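Fan Boards > Historical Dramas > Viewing Help

Where do I start with long Korean period dramas, and how do I keep everyone straight?

posted by Jae-in Kwak

Hi all! My sister got me hooked on a Joseon-era movie last month and now I want the real thing, meaning one of those giant palace series that run for fifty episodes or more. I grew up hearing my grandparents watch them through the wall, so the theme music is basically wired into my head, but I never sat down and followed one from the start.

I tried twice this spring and quit both times. The first time I was lost by episode 4, when three ministers with the same beard and the same red robe were all plotting in different rooms and I couldn't remember which one was on the queen's side. The second time I picked a newer, shorter one and liked it a lot, but the subtitles kept switching how they translated people's titles, so I thought a new character had shown up when it was the same guy with a promotion.

So what I want to know is: should I begin with a short one or jump into a long one? Do I need to read up on the history first? And does anyone have a good system for tracking the cast? I can watch an hour most nights. I understand a fair bit of everyday Korean but the court speech goes right over my head. I don't mind sad endings and I really love a good archery scene.

Thanks in advance! I'm excited to finally do this properly.

posted by Ha-rang Ra

Oh, you are in for such a good time! I've been watching these for most of my life and I still get goosebumps at a throne room scene where everybody bows and one person doesn't.

My advice is to go long, but pick one that starts with the main character as a child. A lot of the older series spend their first several episodes on childhood, and that's a gift to a new viewer. You meet people slowly. The palace gets introduced through the eyes of somebody who doesn't know the rules either, and by the time the adult actors take over you already know who the family is, who the rival is, and which old servant is going to break your heart later on.

For the ministers, look at where they're standing. In the big council scenes the officials line up in two rows facing each other with the king at the end, and shows love to put the factions on opposite sides. It isn't a firm rule (some productions mix them up), but if you notice that your guy is always on the left and the nasty one is always across from him, you can follow the argument even when the names fly past. Robe color helps too. It goes by rank, and red is generally high up, so if someone in blue turns up in red a few episodes later, that's your promotion right there and you didn't miss a new character.

I also keep a notebook. Mine has one page per household, with the oldest person at the top and everyone else underneath, and I write the name the way the subtitles had it the first time plus the title next to it in Korean. When the title changes I cross it out and put the new one beside it. It gets messy – my page for the queen's family in the last series I watched had arrows going off onto the back – but I could pick the show up again after two weeks away and know what was going on.

Please don't read the history first! If the show is about a real king, one search and you'll know who dies and when. I look things up after each major event instead. Half the fun for me is finishing an episode at midnight and then reading up on what the chronicles say and what the writers made up.

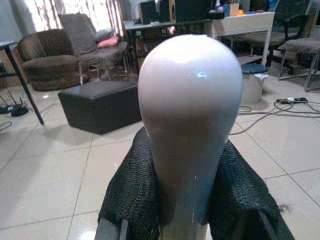 Ha-rang Ra
Member, Historical Dramas board

Adding a bit more, as I ran out of room in the first post. On the court speech: it really does get easier. There's a fairly small set of phrases that come up over and over. You'll hear "jeonha" for the king and "mama" for royal ladies within the first ten minutes of nearly any Joseon show, and the pleading line that the ministers all chant together will be stuck in your head by the end of the week. Turn the Korean captions on for one scene per episode if your service has them. Pick a calm scene with two people drinking tea and talking, and pause as much as you want. I wouldn't try it during a battle.

Hairstyles and hats tell you a lot, too. A long braid down the back usually means unmarried, and hair pinned up in a bun at the neck means a married woman. When a palace scene suddenly moves out to a village, that's often the quickest way to work out who is whose wife and who is whose daughter.

And archery! Look for anything set around the founding of the dynasty, or anything about military exams. The exam episodes are wonderful. There's riding, there's shooting, there's nearly always somebody whose bowstring has been cut by a jealous classmate.

posted by Declan Mac Giolla

I'd go the other way and start short, sixteen or twenty episodes. I loved the long ones once I got there but I don't think I would have made it without two shorter ones first. You learn what a regent is, why everyone is scared of the king's mother, why it matters so much which son is older. Then when you start a long series none of that is new and you can just enjoy the scheming.

For the subtitles, stick to one service for the whole show if you can. I swapped halfway through a series and the second set called the same man "Chief State Councillor" when the first had called him "Prime Minister." Took me a whole episode to catch on.

Also watch the "previously on" bit if there is one. I used to skip it. With fifty episodes they're picking those clips for a reason, and if they show you a letter from ages ago, that letter is coming back.

posted by Enda Gallagher

just start one and let it wash over you, you'll know the villain by the music. snacks help

Comments

Da-eun Sun: The two rows thing!! I have watched these for years with my mom and never noticed. Went back to an episode I'd already seen and there they all were, same side every time.

Jae-in Kwak: Thank you all so much! I'm going with a long one that opens with the childhood years, and I bought a notebook. Four episodes in and I already have a favorite servant, so I'm preparing myself. Declan, I'll keep a short one in reserve for if I get stuck.

Ha-rang Ra: Yay! Come back and tell us when you get to the adult cast. The first episode or two after the switch can feel odd because you miss the kids – stay with it.

Declan Mac Giolla: No hard feelings about the long one. Does it have a military exam?

Jae-in Kwak: It does! September is going to be all palace, all the time.

Contact the moderators | Posts are copyright of their authors | Back to top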